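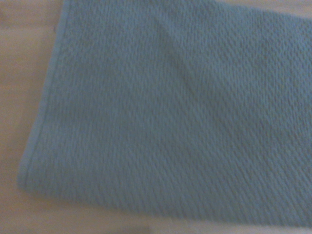 Lahcen Tazi says the back of 16 is taking water from underneath, not from the sprinklers, and that we can cut run times all we like and it will still be soft by lunch. Said it twice on the phone. He could be right. I had it down as a stuck valve.

September, 6:50 am start

Rinthorpe, hole 16. Par 4, 433 yards off the back tees, green sits in the low spot under the bank. Front two thirds firm. Back left like a sponge, ball mark from yesterday evening still open, black at the bottom. Smells a bit. Not a lot.

Probe readings with the Sivero, same grid as in August:
– front right: 19, 18, 21
– middle: 24, 22, 23
– back left: 38, 41, 37
– collar back left: 44, didn't bother with a second

So the wet patch stops pretty much on the line of the old green before they pushed it back toward the bank. Need the as-built drawing. Office has one copy, the one with the coffee on it. Ask for a scan this time.

Pulled four cores back left. Top looks fine, sand topdressing nice and even, then a dark band, then the original mix, then clay way sooner than I expected. No gravel in any of them. Front right core for comparison: gravel where it should be. So either the extension never got gravel or I missed it four times, unlikely. Bagged all five, labeled, in the fridge on the second shelf. Please dont move them. Last time somebody stacked lunch on top.

9:15. Ran the heads on 16 one at a time, Lahcen on the radio. All four come on, all four shut off clean. No weeping at the valve box. Pressure a bit low on the back head but it turns and the throw is OK. So valve is not the culprit, cross it off. I owe him a coffee.

Infiltration next. Double ring, three spots. Front took the water without any drama. Middle slower, fine. Back left I gave up waiting, ring was still half full when the first group came up the fairway and I had to pull it. Do again tomorrow before play. Put it as "not measured", not as zero, whoever types this up. 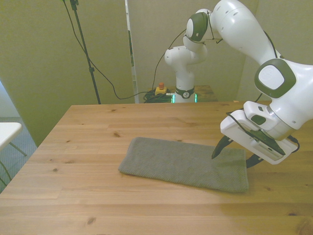

Wetting agent. The plan was Pesasico over all the greens this week, 2000 liter tank, one fill. Leave 16 out of it for now, or at least the back half. It's not a dry spot problem and I don't want to muddy the readings. Pin sheet should keep the hole front right till we know more. Told the pro shop, they weren't thrilled, they like back left for the member event.

Sand. Ait Brahim sent two samples, the coarse one and the one they call "greens mix". Sieved both this morning while waiting on the rings. Coarse one is good, very little fines. The greens mix has more fines than the sheet they sent claims, and it stays cloudy in the jar long after the other had cleared. Would not put it on anything I care about. Maybe divots. Will call them, ask if the sample came off the bottom of the pile. Want the coarse for the trench backfill if we go that route.

Options for 16 as I see it:

Cheap one – cutoff drain along the foot of the bank, outside the collar, catch the seep before it gets in. Digger for a day, sod goes back, play goes on. If Lahcen is right about the spring this should do most of it.

Not cheap – strip the extension, 4000 sq ft incl. collar, gravel and new mix, temporary green through the winter. Nobody will sign for that in September.

Middle one – slit drains across the back into a new main. Lines would show for a season. Don't love it, the outlet has to go somewhere and the only low ground is the left bunker, which already floods.

I'd go with the cutoff drain and look again in spring. Before that: auger holes along the bank, three or four, leave them open overnight and see what stands in them in the morning. If they're dry the whole theory falls over and I'm back to the perched layer.

2:30 pm. Auger holes done, four, capped and flagged. Third one was already shiny at the bottom when I put the lid on. Will say no more until morning.

To do
– scan of as-built for 16
– repeat ring test back left, before first tee time
– read auger holes, write depth on the lid AND in here
– call Ait Brahim re fines
– new batteries for the Sivero, it was showing one bar
– cores to the lab, only need organic matter on the dark band, not the full works
– mower on 15 and 16 to skip cleanup lap at the back until it firms up, tell Lahcen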